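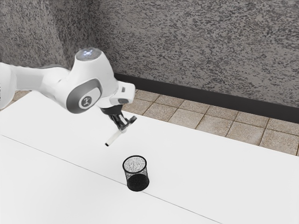 Robot arm over a white tabletop, computer render.

Skustance project report
Following the brightness of Delta Cephei by eye

Summary

Delta Cephei is a variable star in the northern constellation of Cepheus. It brightens and fades in a regular cycle of a little over five days, between magnitude 3.5 and 4.4. The aim of this project was to see whether the cycle could be recovered from simple estimates made without a telescope, from a garden in Stullville with ordinary street lighting nearby. The estimates were made on 22 nights between September and January.

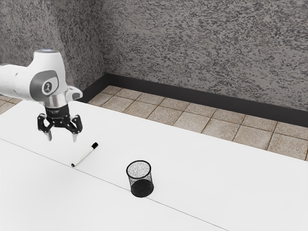

R. Desmet
Second-year student, physical sciences

1. Background

Delta Cephei gave its name to the Cepheid variables. These are giant stars which swell and shrink, and their brightness changes as they do so. Cepheids with longer periods are more luminous, so if the period is known the true luminosity can be worked out and compared with how bright the star looks. This makes them useful for measuring distances.

Delta is a good star for a beginner because it can be seen without equipment on a reasonable night, and it stays above the horizon all year from Britain. It also has two suitable comparison stars close by: Zeta Cephei, magnitude 3.4, and Epsilon Cephei, magnitude 4.2. The three stars form a small triangle, which is easy to find once Cassiopeia has been located.

2. Method

Each estimate was made by the fractional method. The observer decides where the variable lies between the brighter and the fainter comparison star. If it looks halfway between Zeta and Epsilon, the estimate is 3.8. When Delta was fainter than Epsilon the step had to be judged by extending the same scale downwards, which was harder and gave poorer results.

I waited outside for my eyes to adjust before starting and used a red torch to write in the notebook. On hazy nights the triangle was difficult with the naked eye, so a pair of Plastomo 7 x 50 binoculars was used. These were put slightly out of focus, so that each star became a small disc and the discs could be compared. The instrument was noted beside each estimate.

The time was written down in Universal Time. For the first few nights I forgot to take off the hour for British Summer Time and these entries were corrected afterwards.

I tried not to look at the earlier results before going out. This was not always possible, because the same notebook was used throughout.

3. Results

The raw estimates plotted against date did not show much. There were long gaps due to cloud, particularly in November, and the points looked scattered.

The data were then folded on the published period of 5.366 days, so that every estimate was given a phase between 0 and 1. The folded plot shows the expected shape: a fairly steep rise to maximum followed by a slower decline. The rise is covered by only 4 points, so its slope is uncertain.

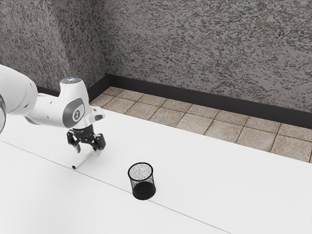 Arm with two-finger gripper above the table, computer render.

The faint part of the curve is too bright compared with published curves. My faintest estimate was 4.2, the same as Epsilon, when the star should at times have been clearly below it.

4. Sources of error

Lack of a fainter comparison star. Seven Lacertae (Alpha Lacertae, magnitude 3.8) was tried on 2 nights as a check on the middle of the range, but it is some way from Delta and was dropped.

Colour. Zeta is an orange star, and it may have seemed brighter when I looked straight at it for too long. Short glances from one star to the other were better.

Moonlight. Nights close to full Moon were kept in the plot but marked with open symbols.

Bias. As noted above, the observer knew roughly what the star was meant to do by the end.

5. Further work

A fainter comparison star should be chosen before the first night. A second observer in Stullville, keeping a separate notebook, would show how far the personal error matters. I would also like to repeat the exercise with Eta Aquilae, another bright Cepheid with a period of just over seven days, starting in July when it is better placed in the evening.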